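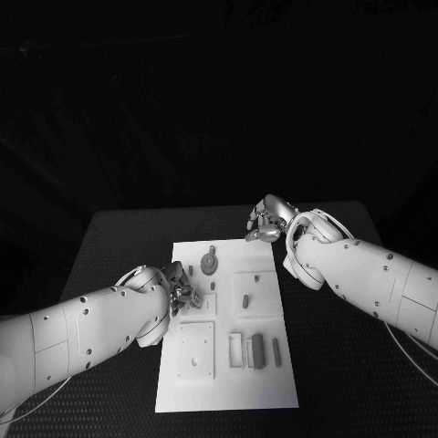
A white board on a dark table covering with a dotted texture.

A table covering is any sheet of cloth, paper, rubber, plastic or felt laid over a table, either to protect the table from people or to protect people from the sight of the table. The term takes in the tablecloth, the oilcloth, the felt underlay, the placemat in its larger forms, and the non-slip mat. It does not usually take in newspaper, although newspaper has probably covered more tables than everything else on the list.

Purpose

Coverings are bought for three main reasons: to save the surface, to quiet it, and to stop things from sliding off it. A single covering rarely does all of these well. Smooth plastic keeps out spilled soup and lets the soup bowl travel. Felt is quiet and drinks whatever it is given. Rubber holds a plate in place with great loyalty and tends to hold crumbs the same way.

There is a fourth reason, which is that the table is ugly. Makers seldom mention it in their catalogs, as many of them also sell tables.

Materials

Woven cloth is the oldest common material. Linen lasts longest, cotton washes most easily, and blends are sold on the promise of both. Cloth is judged by its drop, meaning the length that hangs over the side. A drop of 15 inches is often suggested for formal meals, a length that reaches the lap of a seated adult and the full grasp of a crawling child.

Oilcloth, made by coating fabric so that it sheds water, was for a long time the usual kitchen covering. Later versions use plastic and keep the name. It cracks along the folds, so owners are told to store it rolled. Most fold it.

Textured matting is sold by the roll. Its pattern may be ribbed, pebbled or dotted, and the dots may stand up from the surface or be punched through it. A regular dotted pattern gives grip without stickiness, and on dark material it also hides light scratches. It shows flour and dust very well indeed.

Color and contrast

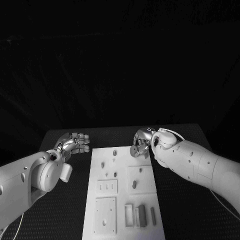 The color of a table covering matters more than its buyers tend to think, and more than its sellers tend to admit while the wrong color is on sale. White linen flatters glass and shames gravy. Patterned cloth forgives nearly everything and makes small objects hard to find. A plain dark covering does the opposite for anything pale: a matte white board laid on a dark, dotted top has edges that can be picked out at a glance, and more so with a black curtain hanging behind the table to keep the rest of the room out of the argument. The effect works in reverse for dark objects, as anyone who has set down a black pen on such a surface will recall, perhaps while still looking for it.

Shiny coverings throw back light from windows and lamps. Dull finishes are kinder to the eye, though each dull finish becomes a shiny one in the spot where people rest their elbows.

The Plisville trade

The town of Plisville was a small center of covering manufacture, with two firms, Stirnano and Groltier, on opposite sides of the same street. Stirnano made coated cloth. Groltier made coated cloth and described it as something else. In its best year Stirnano listed 1,979 patterns, many of them the same cherries in a different red. Groltier answered with a catalog of 1,584 and the remark that its own were all different. Close study of the two books suggests that this was a matter of opinion.

Both firms moved into rubber matting when sales of coated cloth fell. The best-known product of the period was the Bukhari, a dark dotted mat sold in rolls of 100 feet. It was meant for shop counters. It ended up in drawers, under rugs, in the beds of trucks and on workbenches, and a good deal of it is still there, having refused to wear out in the way its makers' accounts department would have liked.

Care

Cloth should be washed soon after use, which in practice means after the next use. Coated fabric is wiped with a damp sponge. Dotted matting needs a soft brush, worked along the rows and then across them. Scrubbing in circles moves the dirt from one row to the next, where it seems equally happy.

Mats stored on a roll tend to curl at the ends. Laying them upside down overnight under heavy books is the usual cure.

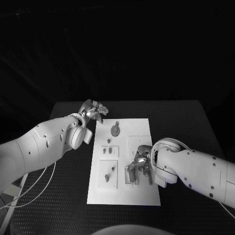 A letter to the Plisville trade newsletter objected that the overnight cure had never flattened a single mat in that household, that the books had taken on the pattern, and that a warm afternoon outdoors did the job better. The newsletter printed the letter in full in its October issue. It kept the advice about the books.

See also

Drawer liner
Oilcloth
Placemat
Tablecloth weights

Page last changed August 27, 2021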